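Nallden 4 update, anyone else lose the split screen button?

Posted by Senga Sutherland, August 2024
2 min read
22 comments | 346 shares

Updated my Pruko tablet last night. New lock screen, nicer fonts, quick settings finally scroll sideways. But the split screen button in recents is gone. Used it every day. Did they kill it or move it??

munit_dale
Moved. Long press the app icon in recents, then "pair." Took me ages to find it. Dumb place for it imo

ung_fan
Not dumb, the old button got hit by accident constantly. I like it better now. Also the pairs get saved so you can put one on the home screen, try it

munit_dale
Saved pairs vanish after a restart on mine. So no, not better

Senga Sutherland
ok found it, thanks. Mine survived a restart fwiw. Maybe because I did a clean install? Battery seems a bit worse but its only been one night so who knows. 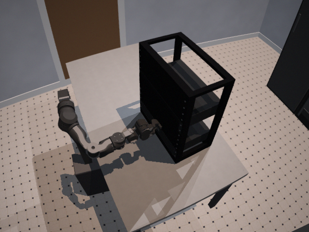

Does the update wipe your home screen layout? The layout stays put if you use the stock launcher, but widgets made by the Ung launcher have to be added again one by one.

oratile_e
Can confirm the widget thing. Lost the clock and both calendars. Backup didnt bring them back either.

Different question, has anyone got the new keyboard to stop learning typos? Mine now suggests "teh" first. Every time.

ung_fan
Settings, keyboard, personal words, clear. It asks twice. Then turn off "learn as I type"

oratile_e
Did that. Came back after a day. Guess I'll use a different keybord till September, they said there's a fix coming

munit_dale
They said that about the bluetooth bug too. I had over 1,000 unread mails when sync came back after the last "fix." Not holding my breath, and I'm not updating my wife's tablet untill it's sorted

ung_fan
Come on, this is the smoothest release they've done. Scrolling alone is worth it. Old one stuttered in the browser all the time, specially with a few tabs open

Senga Sutherland
Scrolling is better, agree there. Wouldn't call it smoothest, the gallery takes forever to open now. Anyone know if you can roll back?

oratile_e
Only with the desktop tool and it erases everything. Copy your photos off first.

Senga Sutherland
Nah, leaving it then. Thanks all

Oratile Engelbrecht shared this thread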